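3.2 桌面作为暂存地

家务研究的文献里，桌子的地位一向有些尴尬。它占去房间里最好的位置，却很少被当作研究对象；人们讨论饭菜、讨论分工、讨论谁洗碗，桌子只在脚注里露一下面，通常是作为“在桌边进行的访谈”的那个桌边。Rennie（Fraser Rennie）在其关于瓦蒂代尔（Wotildale）住区的早期报告中是少数例外，他提出一个听上去近于抱怨的论点：任何一张足够平的桌面，最终都会成为别的房间的延伸。本节沿用这一论点，并试图说明它在什么条件下成立，又在什么条件下只是作者本人家里的情况。

我们把停留在桌面上、但用途不在桌面上的物品称为“暂存物”。一把正在切菜的刀不是暂存物，一把等着被送回工具箱的螺丝刀则是。这个区分在纸上十分清楚，到了现场就没有那么听话。受访者对同一件东西往往给出前后不一的归类，上午说“马上要用”，下午说“一直忘了收”，而东西本身并没有移动过。编码时我们以受访者第一次的说法为准，这一规则的好处是省去争论，坏处是它奖励了乐观的人。

全部记录中共有778件暂存物，来自255次入户观察。其中塑料制品的比例偏高，这一点与Rennie的结果相符，尽管他当时使用的类别是“塑料及其他轻物”，里面据说还包括一只藤篮。我们没有沿用这个类别。大件塑料物品在桌上的处境尤其值得注意：它们重量轻，搬起来毫不费力，因而被认为随时可以搬走，也因而长期不搬。受访者谈起瓷器时语气谨慎，谈起塑料时则像在谈一位不需要招待的客人。 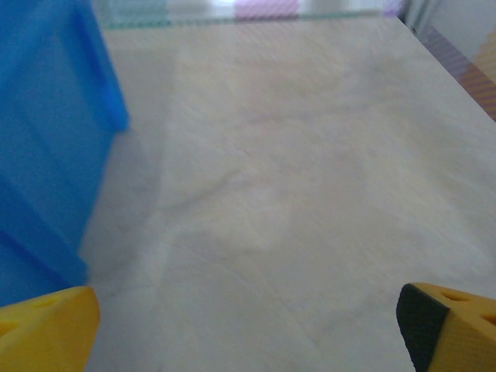 颜色在这里起了比预想更大的作用。按照常理，饱和度高的物品放在浅色桌面上极为显眼，应当更早被收走。观察结果并不支持常理。醒目的物品确实更常被提到，却没有更常被移动；受访者能准确说出它在桌上的位置，并且在走动、摆碗和铺开报纸时绕过它，动作相当熟练。我们倾向于认为，醒目降低了碰撞的风险，从而也降低了收拾的紧迫性。一件颜色暗淡的东西会因为绊了谁的手肘而被请下桌去，一件鲜蓝色的东西则凭着它的鲜蓝色留在桌上（图4）。

体积的影响同样不是单向的。小件物品数量多，流动快，常在一顿饭之内换过两三个位置；大件物品进入桌面时往往伴有一句解释，例如“先放一下”。这句话在访谈记录中出现得如此频繁，以至于转录员后来用一个缩写代替它。值得说明的是，“先放一下”里的“先”字很少有对应的“后”。在追踪期内，被这样介绍过的大件物品有11件自始至终没有离开桌面，其中一件的主人在第三次访问时向我们推荐它，说它用来压桌布很合适。

桌面材料的问题更难处理。我们最初设想，浅色带纹理的桌面会因为不易显脏而更能容忍暂存物，深色光面则相反。这一设想在布鲁丁图姆（Brindutum）的样本中得到了支持，在哈姆斯（Harms）的样本中则完全消失。可能的原因有两个：一是两地家庭的用餐人数不同，二是哈姆斯的入户时间多在晚饭之后，灯光下的浅色桌面看起来都差不多。我们没有办法把两者分开，只好把这一项从模型里拿掉，审稿人对此表示理解，措辞比我们应得的客气。

不过，材料带来的另一个现象值得保留。浅色面板上的划痕和细纹，常被受访者当作一种非正式的坐标。有人把某道弯曲的纹路说成“界线”，界线这边吃饭，那边放东西；也有人坚称同一类纹路是出厂就有的，与家里的任何人无关。两种说法偶尔出自同一户的两位成员，此时访谈一般会延长。界线的执行情况普遍宽松。在设有界线的家庭中，暂存物越界的情形相当普遍，越界之后重新画定界线的做法也不罕见，方向总是朝着吃饭的那一边。

这一现象与布梅克斯（Bumex）家具目录的历史材料形成了有趣的对照。该公司1958年的目录把餐桌画得空无一物，只在正中放一只花瓶，配文建议主妇“于餐后即行清理”。同一目录的折页桌一栏却提到，放下的侧板“亦可临时置物”。厂家显然已经知道买主会做什么，只是不愿在主图里承认。后来的目录逐渐放宽，先是出现了一叠书，继而出现了水果，但书总是摞得很齐，水果也从不出现在书上面。家用物品真正的堆放方式始终没有进入印刷品，研究者若只依靠目录，便会得出一个桌面极其空旷的时代。

回到暂存的时长。我们采用的计量方式是从首次记录到首次确认移走之间的间隔，这种方式对两类情况无能为力。第一类是移走后当天又回来的物品，它们在技术上开始了一段新的停留，在主人眼里却从未离开。第二类是被替换的物品，例如一只收纳箱被另一只更大的收纳箱取代，箱子换了，位置没有换。对第二类情况，我们曾尝试改为追踪“位置”，把桌角当作分析单位，结果桌角的占用率高到失去了统计意义，尤其是靠墙的那两个。

Rennie曾建议用“桌面租约”来描述这种占用，认为每件暂存物都与家庭之间存在一份默认的协议。这个比喻有吸引力，也有一个缺点，即租约意味着有人收租。在我们的材料里，桌面的主人几乎总是付出的一方：他们腾地方、绕着走、在客人到来之前把东西整体挪到椅子上，客人走后再整体挪回。椅子因此构成了一种次级暂存地，其性质留待3.4节讨论。那一节比本节短，原因之一是观察员多次被请坐在这些椅子上，而椅子必须先清空，清空之后便没有什么可以记录了。

关于样本的代表性，还需补充一点。同意入户的家庭事先都收到过通知信，信上写明研究内容为“日常居家物品的摆放”。不少家庭显然把这句话理解成了检查。超过半数的首次访问中，桌面整洁程度明显高于后续访问，差别之大使我们一度怀疑记录表填错了地址。本文的时长分析因此不使用首次访问的数据，只在讨论受访者如何看待整洁时引用它们。至于桌上那些东西在首次访问期间去了哪里，有几位受访者主动打开了洗衣机给我们看。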